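Samex 2-Tier Tomato Growing Kit review: two seasons on a balcony

Posted in Balcony & Courtyard, November
By Anil Venkataraman

Price paid: $89
Where from: Drorkex, online
Used for: two summers
Rating: 4 out of 5

The Samex kit is a self-watering planter made for cherry and other small tomatoes. You get two troughs, a steel frame that stacks them one behind the other at different heights, a bag of coir blocks, a reservoir float for each trough and a packet of mixed seed called Estrella. I bought mine because the balcony faces north and gets full sun from mid-morning until the building next door blocks it, and pots out there dry out by lunchtime in January.

Assembly

The frame goes together with an Allen key, which is supplied. The instructions are one folded sheet with drawings and no words. I put the rear uprights on back to front the first time and had to undo the lot. If the holes for the stake clips face the wall, you have done the same thing. Allow an hour.

The feet are plain plastic caps. On tiles they slide if you bump them, so I put rubber furniture pads underneath. Once the troughs are full it isn't going anywhere, and you should decide where it will live before adding water. I couldn't shift mine on my own.

Reservoirs

This is the part you are paying for. Each trough has a false bottom with a wick through it, and a float that pokes up at the end with a red line for empty. In spring I topped up every four or five days. In the hottest part of summer it was every second day, and that was with mulch on top. Compared with the pots I had before, which wanted water morning and night, that is a big improvement.

The float on the upper trough stuck in the first season. Roots had grown into the tube. I pulled it out at the end of summer, cleaned it with a bottle brush and it has been fine since. The fill hole is too small for a normal watering can spout, and I use a funnel. A wider hole would cost the manufacturer nothing and I can't see why it was done that way.

Stakes and clips

Poor. The stakes are thin coated wire and they bow as soon as the plants get above chest height. The clips go brittle in the sun. I replaced the stakes with bamboo and the clips with strips of old T-shirt. Esetness sells a heavier trellis that fits the same holes and I would buy that straight away if I were starting over. It's a pity to have to.

The seed

I had low expectations of the free seed and was wrong about it. Germination was good both years, on the kitchen windowsill in egg cartons. The packet doesn't tell you which seed is which, so you find out the colours when they ripen. If you want a particular variety, buy it separately.

Flavour varies. The yellow ones are mild and a bit watery if picked early. The darkest ones are the best of the lot and I have saved seed from those. The red ones are what you would expect of a decent cherry tomato. Skins are on the thick side across the board, good for keeping, less good in a sandwich.

How much you get

I weighed the crop for one week in February of the first year and got 2260 grams from both troughs. That was the peak and other weeks were well below it. It was enough for salads most nights, with a tray for roasting on Wednesday when my sister comes over. The second year I didn't weigh anything, but there seemed to be more of it and it went on later into autumn.

Pick them when the shoulders have coloured up and don't put them in the fridge. I spread ours on the tablecloth and move the ripest to a plate. 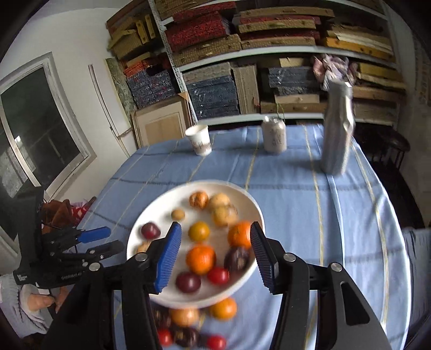 4 min read

Purples, oranges, yellows and reds, all small enough for a lunch box. I halve them, add salt, leave them for ten minutes, then olive oil and a torn-up bit of bread. The pale ones look unripe to anyone who hasn't grown them, so go by feel: a slight give means ready.

Cleaning and storage

At the end of the season the coir comes out in one lump with the roots in it. I broke it up and put it in the compost, though the instructions say it can be used twice. Hose out the reservoirs and let them dry before you stack the troughs, otherwise they smell. The frame has a little rust at the bolts after two years outside. The troughs have faded from dark green to a lighter green and haven't cracked.

Good points
Needs far less watering than pots
Seed is better than expected
Troughs have held up in full sun

Bad points
Wire stakes too weak
Fill hole too small
Very heavy once filled

Worth buying?

Yes, if your problem is pots drying out and you have a spot where it can stay put. Budget for better stakes. If you have a garden bed, spend the money on compost instead.

Spare floats and wicks are sold separately. Mine took nine days to arrive.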